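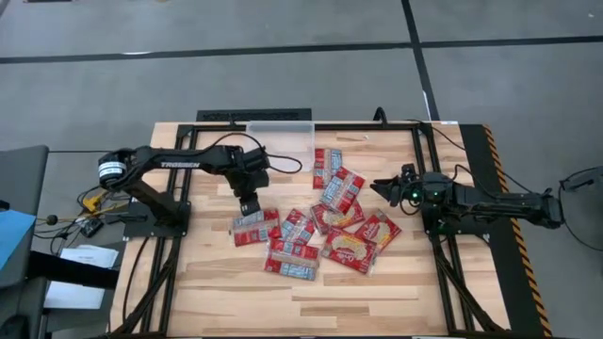 ## Does a snack bin fix anything?

Every May the same advice comes back: buy clear bins, empty the packages into them, enjoy your new life. I have been writing this column long enough to own more bins than I have shelves for, so you'll forgive me if I didn't clap when another reader in Wilthorpe wrote in to say a plastic bin had "solved" her snack cupboard.

Solved it how, I asked. She said the packages were all in one place now. Well, they were in one place before. The place was the cupboard.

Still, I said I'd give the idea a fair hearing, so let's look at what is really being sold here. A translucent, shallow bin is about the plainest piece of storage there is. It has no lid to lose and you can reach across the whole thing. I like all of that. What I don't like is the way the organizing crowd talks about it, as if a food package were a brick. Flat plastic packages slide. They come with crinkled ends that take up room and hold nothing, and when you stack two of them the top one goes wherever it wants.

The usual answer is to stand them on edge, like files in a drawer. The Sarmiento method (there's a booklet, of course there's a booklet) says you should file everything with the label facing you. Try it with a bin that is half full. The first package leans, the second one leans on it, and by Thursday the whole row is lying down again.

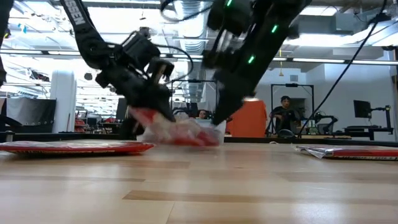
My own view is that laying them flat works better, provided you keep the pile low and accept that it won't look like the catalog. Two layers is plenty. With a third you start digging, and digging is how thin, brittle things at the bottom end up as crumbs. Put the oldest package on top, or at the front if your bin is deep enough for a front. Don't bother with dividers. I bought a set of 4 from the Forer catalog last year and they are now holding up tomato plants.

Then there is the question of whether to keep the original packaging at all. The tidy-pantry people want you to decant. I've never understood it for anything that comes in thin, flat layers. You open a sealed package, move what's inside to a jar it doesn't fit, and throw out the only piece of paper that tells you what you're eating. A month later somebody asks how much salt is in it and you're guessing. 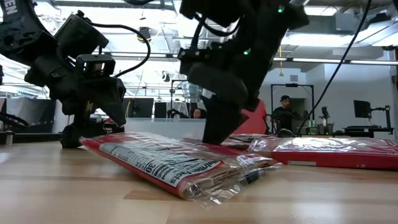

If you do keep the wrapper, turn the printed side toward you before you put it away. It takes no time, and I'll admit it's the one piece of organizing advice I follow without grumbling. A bold number on a label is easy to read on a counter and hopeless at the back of a shelf with a glossy wrapper throwing the kitchen light in your eyes.

So, should you buy the bin? A reader in Jultonberg tells me she paid 33 dollars for a "pantry system" that came down to 2 bins and a sheet of stickers. Please don't do that. Look under your sink first — most of us already have something shallow and see-through with a dried-up sponge in it. Wash it, put your packages in flat, and give it a couple of weeks. If you're still buying duplicates of things you already have, the bin wasn't the trouble, and a bigger one won't help either.

Letters on this subject are welcome as usual. Anyone who has made the standing-on-edge business work past the first week should write in and say what was in the packages.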